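Packing by Hand at the Prerkberg Gift Room

The Prerkberg gift room occupies the ground floor of a former print works and handles the small-item orders placed through the Nivetano catalog. Most of what leaves the building fits in one hand. The objects are figurines, candle cups, wooden tops, buttons on cards and other small goods, and nearly all of them are wrapped and bagged on white worktables by a staff that rarely exceeds six.

The supervisor of the room met with this newsletter in December, at the busiest point of the year, to discuss how the work is organized and why the room still relies on paper. She asked that the conversation be printed without her name, in keeping with the practice of the series. The interview took place at one of the packing tables shortly after the morning shift had finished its first round of orders.

The supervisor has been in her position for 23 months. Before that she worked in the stockroom of a stationery wholesaler, where, she said, the goods were flat and the boxes were square.

"I came from reams and envelopes," she said. "You learn to stack. When I arrived here, I had to learn what to do with something that has ears."

The animal figurines belong to a line called Kekness, which the catalog introduced as a seasonal item and then kept. The line includes a bear, a hare, an otter and two sizes of owl. In the last ordering period the room sent out 1,451 of them, and the bear accounted for 1,003 of that number. The supervisor keeps the figures on a sheet taped inside the supply cabinet and went to fetch it when asked.

"The bear was never meant to be the popular one," she said. "The owls were on the cover. We ordered our supplies for owls, and then we spent a season putting bears into bags chosen for owls."

Asked to describe the difference, she explained that the owl has a low, wide shape and sits easily on its base, while the bear is taller and is widest at the middle. A bag that closes over the owl will often stop short of the bear's head. For a time the room folded the bag around the shoulders and tied it there with string, leaving the head uncovered. Several customers wrote to say that they liked it, and the catalog asked the room to offer the open style on request.

The open style now has its own written procedure. The paper is first softened by hand, since new kraft paper holds a sharp crease and tends to spring back. The rim is then rolled outward and down, one turn at a time, until the bag is short enough for the figurine to show above it. A small amount of tissue goes into the bottom so that the figurine stands at the right height.

"People want to do the rolling with the bear already inside," the supervisor said. "I ask them to roll first. If you roll with the bear inside, you press on it, and the bag ends up leaning. It takes a new person a week or so to stop."

She was direct about the limits of the method. The open style is suitable for orders collected at the counter or delivered in person. Anything that goes by mail is wrapped completely and placed in a carton, and the paper bag is folded flat and enclosed so that the recipient can finish the job at home. A printed card gives the steps.

The room itself has changed little. The worktables were bought for their pale surface, which makes a loose button or a scrap of thread easy to see. Wooden tables stand farther back and are used for paperwork and for orders waiting to be checked. The supervisor does not allow drinks on either.

Tools are kept to a minimum. Each packer has a pair of scissors, a bone folder and a flat scraper for lifting old labels and tape from the table. The scrapers are left out during the day and put in a drawer at closing. A request for a powered tape dispenser was considered last spring and set aside, in part for reasons of noise.

"We talk while we work," she said. "I would like to keep that. You catch mistakes when people are talking. Somebody reads an order aloud and somebody else says, no, that one was changed." 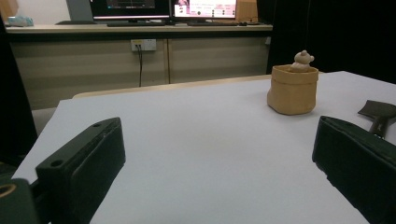 Why are the bags made of plain kraft paper and not printed with the catalog's name?

"Customers use them again," the supervisor said. "A plain bag can go on to hold seeds or buttons or somebody's lunch. We tried a printed one, and the ink rubbed off along the fold as soon as you rolled it. The plain paper can be creased and uncreased many times and still look decent."

The bags are purchased from Xia, a paper merchant, in bundles of 20. The supervisor prefers the small bundle to a full case because paper stored near the loading door takes on moisture and becomes limp. Bundles are opened as needed, and a partial bundle is finished before a new one is begun. Bags with a torn base are set aside and cut into strips for padding.

The room expects to add a fox to the Kekness line next year. A sample has been promised but had not arrived at the time of the interview, and the supervisor said she would not order supplies until she had one in hand. Her main concern is the tail, which in the drawing extends well past the base.

"If the tail is as long as they have drawn it, it will need a wider bag," she said. "I have asked them to send the measurements. I have asked twice."

She does not expect the change to affect the staffing of the room. Two of the present packers will move to the checking tables after the holiday period, and their places will be filled from the seasonal list. Training for new packers will begin with the owl, which remains the easiest of the figurines to wrap, and will proceed to the bear in the second week.

Orders for the open style may be placed at the Prerkberg counter until 4 p.m. for collection the following morning.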